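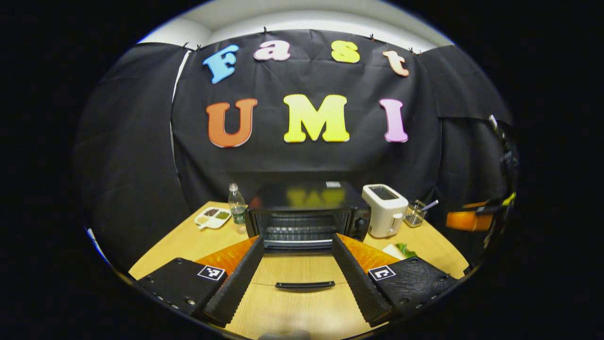 Foam letters on black cloth, clipped along the top edge.

14 shares | 3 comments

Hanging a cloth backdrop behind a display table

Cut the cloth 100 mm wider than the table on each side. Iron it on the reverse at low heat. Fix the centre clip first, then work outwards, keeping the clips no more than 246 mm apart. Leave a little slack - cloth pulled tight will pucker at each clip. Test one letter overnight before fixing the rest. Heavy felt needs stronger clips and a hem of 60 mm.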